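Descaling a kettle, and why the water matters more than the acid

The kettle at my place in Werness went two months between cleanings, which is too long for the water there. By then the element plate had a hard gray-white layer on it and the boil had become noticeably louder. The noise comes from small steam pockets forming and collapsing under the scale. It is a fairly reliable signal, and it shows up well before flakes start landing in the tea.

Kettle scale is mostly calcium carbonate. Hard water carries calcium and bicarbonate in solution, and heating drives off carbon dioxide, which pushes the balance toward solid carbonate. The hottest surface gets the most of it. Magnesium plays a part too, but in a kettle the calcium does most of the work.

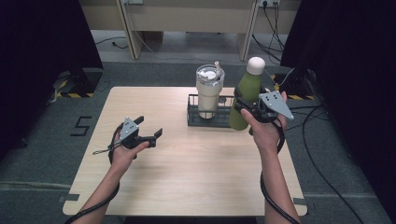
Praltdale Home Repair Club -- Members' Blogs

Any mild acid will dissolve the layer. The two I have used for any length of time are white vinegar and citric acid powder. Vinegar works, but it smells when heated and the smell stays in the lid seal. Citric acid has no smell to speak of and stores dry in a jar. My dose is 20 grams in enough water to cover the scale. I bring the water up to warm, switch off, add the powder, and leave it.

The order matters. Powder dropped into boiling water fizzes hard and can come up over the rim. A long boil with citric acid in very hard water can also leave calcium citrate behind, a dull white film that is less soluble hot than cold and harder to shift than what you started with. Joaquim Carvalho had exactly this film and spent a week scrubbing at it. A second soak in fresh, cooler solution took most of it off.

Plain steel tolerates the treatment well. Aluminum does not do as well with repeated long soaks, and I would keep those under half an hour. Painted or enameled interiors depend on the condition of the coating. If there is a chip, leave the acid out of it.

I also tried a boxed descaler from Vundent on one half of the problem, meaning every other cleaning from January to July. The results looked the same to me. The box is more convenient because the sachets are measured, and it costs more per treatment. Esi Laryea prefers it for that reason and I have no argument with her.

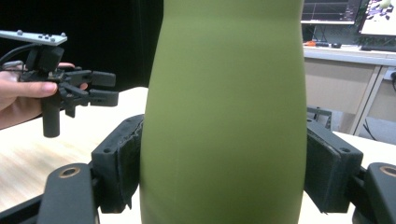 How often should a kettle be descaled in a hard water area?
Every three to four weeks if it is used daily, and sooner if the boil gets louder or you can see a continuous layer on the plate.

Filter jugs slow the buildup. Mine roughly doubled the interval, though the cartridge has to be changed on schedule or the effect fades. Emptying the kettle overnight helps as well, and costs nothing.

Rinse twice after descaling, then boil one full kettle of plain water and pour it away. Check the spout mesh while you are there -- loose flakes collect behind it and will otherwise turn up in the next cup. Kojo Kpodo takes his mesh out and soaks it in a mug of the same solution, and I have started doing the same on Friday evenings.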